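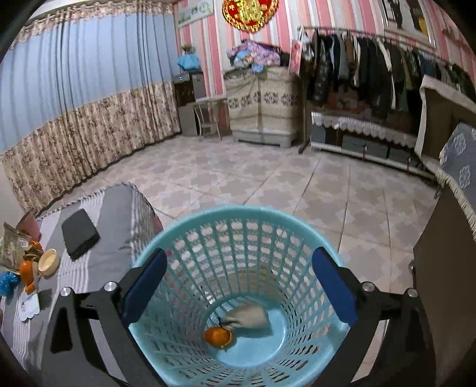
Re: handheld gripper kit, Horevia vs Bitar

Vilhjálmur Oddsson wrote:
> Has anyone on the list had their hands on the Horevia kit yet? We're
> due to order before the end of November and I only have the sales
> sheet. Mostly want to know about the finger pads and how it copes in
> ordinary homes. Also is the price still 866 for one?
> Vilhjálmur

Hi, quick one, typing between sessions.

Yes, have had 2 of them for a while now. 866 is for the single, without pads. Pads are extra, which annoyed me. Ask for the bundle, they don't list it but Krishnan got it for us by email.

Pads: dark blue rubber ones, two per tool. Good on light stuff, paper, tissue, fruit peel, thin plastic rims. Mesh wastebaskets fine too as long as you come down straddling the rim and not at an angle. Smooth flat things lying on a bedspread (phones!!) still a pain. You end up pushing them along the cloth.

We've logged 253 runs so far, all in peoples homes, tidying and trash tasks mostly. One set of pads lasted roughly 18 hours of use before the edges started to go. Bolts need checking, one worked itself half out on us. Threadlock, small drop.

Weight ok for the first hour. After that Eva swaps hands and I complain.

Not tried the Bitar one properly. Borrowed it for an afternoon, jaws felt looser, trigger nicer. Cheaper spares tho. Wouldnt go on my word for that.

Support at Horevia: slow on the phone, fast by email. Manual is thin, skip to the calibration page and do that twice.

If you want the pad part numbers write me off list, they're on a box in the other room.

Ruba Yammine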